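Projects > Skerkia > data > merchant-claims > README

# Skerkia merchant claims

A table of shops, cafes and market stalls in the town of Skemham that have been announced as accepting crypto payments, with a note on whether we could pay there. Kept by Upendo Rashidi. Corrections welcome, press releases less so.

## Why it exists

The Markia wallet's launch page said Skemham was "running on crypto." I live near Skemham and had never seen anyone pay for so much as a sandwich that way. A window sticker is a claim. So is a pin on a map. I wanted a file that kept claims and payments in separate columns, and I couldn't find one.

## What's in it

One CSV, `claims.csv`, with 30 rows, one per merchant. Columns:

- `merchant_id`: our own key, means nothing elsewhere
- `category`: food, retail, service, other
- `claimed_by`: who said the merchant takes crypto (often the wallet company, sometimes the shop)
- `attempted`: yes/no
- `result`: paid, refused, staff unsure, terminal down
- `settled_in`: what the merchant says they end up holding, usually dollars
- `notes`: free text, uneven, sometimes cranky

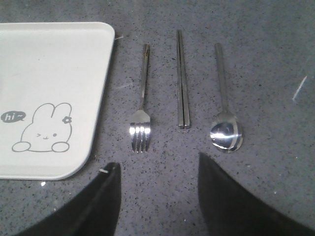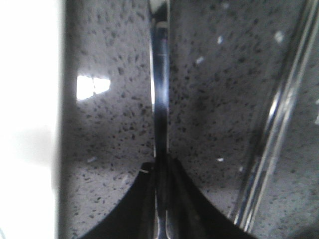

## How attempts were made

One person walked in, bought something small, and asked to pay with the method advertised. No warning to staff. If the first person at the counter didn't know, we asked once whether somebody else might, then paid by card and left. Most visits were in June, before noon, so a place that only has its trained cashier on at night will look worse than it should.

Of the 30 merchants, 23 were attempted. 5 of those attempts ended in `paid`. Please don't turn that into a national adoption rate. It's one town.

## Known problems

- 2 rows share a terminal and probably shouldn't count as separate merchants. I left them in and flagged them in `notes`.
- `settled_in` is hearsay. I have not seen anyone's books.
- "Staff unsure" covers everything from a blank look to a long phone call.
- The Were market stalls move. A stall missing on Saturday was marked as not attempted.

## Using it

Free for any use with credit. If you work for a wallet company and want a row changed, send a merchant name and a time when a stranger can walk in and pay. A screenshot of your dashboard won't do it.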